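Felach Household Skills Programme
Progress report to the Levchenko Fund
Reporting period: February to May

1. Purpose of this report

The Felach Household Skills Programme receives support from the Levchenko Fund to run practical sessions in home routines for adults moving into independent or shared living. This report covers the second reporting period under the current agreement. It sets out the work completed on the dining and table-setting unit, the state of the equipment, expenditure against the approved budget, and matters on which the programme seeks the Fund's direction.

The kitchen and laundry units were described in the previous report and are mentioned only where they affect the present work.

2. Summary of progress

The dining unit opened in February at the Nostaswood centre and was extended to Brandthorpe in April. Attendance across both sites reached 235 for the period, counted by session and not by individual. The target in the agreement was 700 for the full year, and the programme expects to meet it if Brandthorpe continues to run at its present level through the spring.

Four session plans have been written and tried. They cover clearing and wiping a table, laying places for a shared meal, protecting surfaces from hot dishes, and packing away. A fifth plan, on setting up for visitors, is in draft and has been held over to the next period so that participants' comments on the first set can be taken into account.

Brandthorpe began later than planned. The room was to be available in March, but repainting ran over and the floor needed to be resealed before furniture could be moved in. No sessions were cancelled as a result, as participants enrolled at Brandthorpe were offered places at Nostaswood in the meantime. Some found the additional travel difficult and chose to wait.

3. Equipment and materials

The original application proposed that matching table sets be purchased for each site. After discussion with the Fund's office this was changed, and the programme now keeps a mixed collection of mats, boards and coasters. Participants had told us that the things in their own cupboards rarely match, having come from relatives, markets and second-hand shops, and that they were unsure which items went under what. Sorting by use has therefore become the first exercise in the unit.

The collection is held in three groups: large pieces for the centre of the table or under a serving dish, individual pieces for a cup or glass, and pieces whose use is left for participants to decide. Woven and wooden items are included in the collection because they need different care, and the care of each is taught alongside its use.

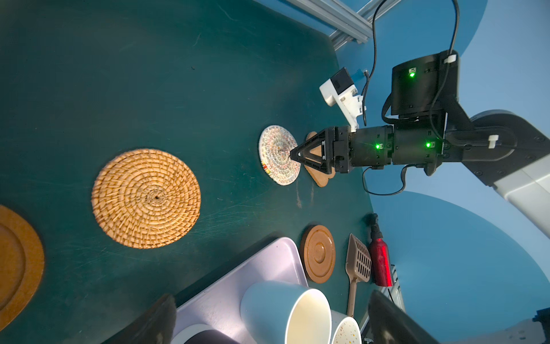
Page last updated: May

The large round rattan mat has been the most frequently used piece in the collection. Its strands wind outward from a small hole in the middle, and the gaps between the rows catch crumbs, so it is used to teach brushing and shaking out before any wiping is attempted. Participants are asked to let it dry flat and to keep it out of the sink. The rim is slightly uneven. Staff consider it serviceable and do not recommend replacement.

The orange-brown board with the raised outer band is used in the session on serving. Participants practise placing a bowl within the recessed circle and moving board and bowl together with both hands. Several participants with reduced grip reported that the raised band gave them something to hold. The programme would like to obtain a second board of similar shape for Brandthorpe.

The smaller woven coaster, mostly white and pale grey with flecks of red, pink and green, is popular with participants and is often the first piece chosen. The bright red, orange and yellow patch at its rim has proved useful in an unplanned way. Staff giving spoken instructions can ask for it to be turned so that the patch faces a particular side of the table, and this has been added to the session plan as an exercise in following directions.

The light tan wooden piece with the lobed outline belongs to the third group. Participants have variously used it under a jug, under a small plant and as a stand for a sugar bowl. No preferred use is taught.

The dark teal-green tabletop was chosen in preference to a pale one. Light-coloured pieces show clearly against it, which participants with low vision have said they value, and it is easily wiped down between sessions. The same colour has been requested for Brandthorpe, where the present tables are cream.

4. Delivery of sessions

Each session runs for ninety minutes, with a break for tea that also serves as practice. Participants lay the table before the break and clear it afterwards. This arrangement replaced an earlier one in which the practical work was completed first and refreshments were brought in by staff. Attendance after the break has improved since the change, and participants have begun to take responsibility for the table without being asked.

Instructions are given aloud and on a printed card. The first version of the card was too crowded and has been rewritten in larger type with fewer steps. Copies in three community languages are being checked and should be ready by the end of the next period.

Spacing has needed more attention than expected. When all the pieces are put out at once there is little open surface left for plates, and participants tend to push items toward the edge. Session plans now call for the large pieces to be placed first, with clear table left between them, before anything else is taken from the box.

The packing-away session was the least well received of the four. Participants described it as rushed. It has been moved from the end of the unit to the middle, and the time allowed for it has been increased. Early comments on the new order are favourable, though the change was made too recently for a firm view.

5. Storage and care

Mats, boards and coasters are stored flat in a shallow cupboard at Nostaswood, with the largest at the bottom. An earlier practice of standing them on edge was stopped after two woven mats lost their shape. Both have been withdrawn. The wooden pieces are oiled once each term by staff, and this task will be offered to participants in the coming period under supervision.

Brandthorpe has no suitable cupboard at present. Materials are carried between sites in a lidded crate, an arrangement that limits the number of sessions that can be held in the same week.

6. Expenditure

The Fund approved $800 for table materials in this period. Spending to the end of May stands at $700, which includes the replacement of the two withdrawn mats, wood oil, cloths and printed cards. The programme asks to carry the balance forward toward shelving at Brandthorpe. Staffing and room costs are reported separately through the Felach office and are within budget.

7. Matters for the Fund's direction

The programme seeks the Fund's agreement to the following:

Carrying forward the unspent balance for storage at Brandthorpe.

Purchase of a second round board with a raised edge, to be met from the next period's allocation.

A short extension to the date for delivering the fifth session plan.

8. Work planned for the next period

Sessions will continue at both sites. The visitors' session will be completed and tried first at Nostaswood, where the group has been together longest. Staff will meet with participants at the close of each unit to record their comments, and a written summary will be attached to the next report. The equipment list will be reviewed at the same time and any worn pieces withdrawn.

Questions about this report may be directed to the Felach office during business hours.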